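영화제 상영작 목록에서 배급사 이름을 먼저 보는 버릇이 생긴 지 꽤 됐다. 감독 이름보다 배급사 이름이 그 영화의 앞날을 더 잘 알려 주기 때문이다. 어느 회사가 샀느냐에 따라 극장에 걸릴지, 석 달 뒤 온라인으로 바로 나올지, 아니면 창고에 들어가 계약 기간이 끝날 때까지 잠들지가 대체로 정해진다.

나는 그중 세 번째 경우를 이야기하려고 한다. 사 놓고 풀지 않는 영화들 말이다.

독립영화 판권 계약서에는 보통 권리 기간이 적혀 있다. 언제까지 어느 지역에서 어떤 방식으로 틀 수 있는지도 적혀 있다. 그런데 언제까지 반드시 틀어야 한다는 조항은 없는 경우가 많다. 신인 감독일수록 그렇다. 첫 장편을 들고 시장에 나온 사람은 계약 자체가 반가워서 그 조항을 요구할 생각을 못 하고, 요구해도 받아들여지는 일이 드물다.

마르크홀름이 그 방면으로 이름난 회사다. 한 해에 여러 편을 묶음으로 사고, 그중 두세 편에만 홍보비를 쓴다. 나머지는 온라인 사업자에게 통째로 넘길 때 편수를 채우는 데 들어간다. 회사로서는 손해 볼 것이 없다. 낱편 가격이 낮으니 한 편만 터져도 묶음 값이 나온다. 하지만 나머지 영화를 만든 사람에게는 그 한 편이 전부다. 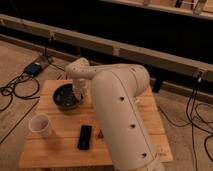
글 오나 아호넨(Oona Ahonen)
영화 배급·판권 칼럼
2019년 8월 30일

이런 방식을 옹호하는 쪽의 말도 들어 봤다. 배급사는 자선단체가 아니고, 개봉 한 번에 드는 돈은 판권료보다 훨씬 크다는 것이다. 맞는 말이다. 상영용 파일을 만들고 등급 심사를 받고 포스터를 찍고 시사회를 열면 작은 영화라도 판권료의 몇 배가 나간다. 관객이 700명 들고 끝날 영화에 그 돈을 쓰라고 강요할 수는 없다.

그렇다면 왜 샀는지를 물어야 한다. 틀 생각이 없는 영화를 사는 것은 다른 회사가 틀 기회를 없애는 일이기도 하다. 작은 배급사 고트덴은 지난해 시장에서 다큐멘터리 한 편을 사려다가 묶음 구매에 밀렸다. 고트덴은 극장 5곳을 미리 잡아 두었다고 했다. 많은 수는 아니지만 그 영화에는 알맞은 규모였다. 영화는 지금까지 어디에서도 공개되지 않았다.

내가 바라는 것은 단순하다. 계약서에 공개 기한을 넣고, 그 기한을 넘기면 권리가 만든 사람에게 돌아가게 하자는 것이다. 출판 쪽에는 오래전부터 있는 방식이다. 책을 내기로 해 놓고 정해진 기간 안에 내지 않으면 저자가 원고를 되찾아 다른 출판사로 갈 수 있다. 영화라고 못 할 이유가 없다. 기한은 18개월이든 2년이든 협상하면 된다. 제작비 일부를 배급사가 미리 댄 경우라면 더 길게 잡아도 좋다.

반론 하나는 따져 볼 만하다. 기한이 생기면 배급사가 형식만 갖춘 개봉을 할 것이라는 우려다. 변두리 극장 한 곳에서 평일 오전에 한 번 틀고 의무를 다했다고 하는 식이다. 이미 그런 일이 있다. 플랄타노라는 상영관은 관객보다 이런 의무 상영으로 더 알려져 있다. 78석짜리 관에서 하루 한 번, 일주일이면 내려간다. 예고편도 없고 시간표는 전날 밤에 뜬다.

그래서 기한 조항에는 최소 상영 조건이 같이 붙어야 한다. 상영 횟수와 도시 수, 그리고 홍보비의 하한선이다. 거창할 필요는 없다. 도시 세 곳에서 저녁 시간대를 포함해 두 주만 걸어도 지금보다는 훨씬 낫다. 온라인 공개로 대신하려면 첫 주에 메인 화면 어디에 노출할지를 적으면 된다. 검색창에 제목을 정확히 쳐야만 나오는 영화는 공개됐다고 보기 어렵다.

감독들에게도 할 말이 있다. 계약서를 받으면 금액부터 보지 말고 회사의 지난 목록부터 봐야 한다. 3년 전에 산 영화들이 지금 어디 있는지 찾아보는 데 반나절이면 된다. 나는 망군답이라는 회사의 목록으로 이 작업을 해 본 적이 있다. 홈페이지에 올라온 제목이 거의 100편이었는데, 볼 수 있는 방법을 못 찾은 영화가 절반을 넘었다. 몇 편은 감독에게 직접 연락해 봤다. 한 사람은 자기 영화의 정산서를 한 번도 받은 적이 없다고 했고, 다른 사람은 회사 담당자가 세 번 바뀐 뒤로 연락처조차 모른다고 했다.

정산서 이야기가 나온 김에 덧붙이자면, 공개되지 않은 영화에도 비용은 붙는다. 시장 참가비와 번역비, 보관료 같은 항목이 해마다 쌓여서 나중에 수익이 생겨도 그것부터 제한다. 만든 사람은 영화가 걸리지도 않았는데 빚을 진 모양이 된다. 공개 전에는 비용 공제를 멈춘다는 한 줄만 넣어도 막을 수 있는 일이다.

공적 지원을 받은 영화라면 문제가 더 분명하다. 제작에 세금이 들어갔는데 세금을 낸 사람이 볼 수 없다. 지원 기관은 완성본을 제출받으면 사업이 끝난 것으로 처리하고, 그 뒤에 누가 판권을 샀고 언제 트는지는 묻지 않는다. 지원 조건에 공개 기한 조항을 의무로 넣으면 신인 감독이 혼자 협상장에서 버틸 필요가 없다. 배급사도 그런 영화를 살 때는 조건을 알고 사게 된다.

다음 달이면 다시 시장이 열리고 묶음 계약 소식이 나올 것이다. 기사에는 몇 편을 샀는지가 제목으로 실릴 텐데, 작년에 산 것 중 몇 편을 틀었는지도 같이 물어봐 주면 좋겠다.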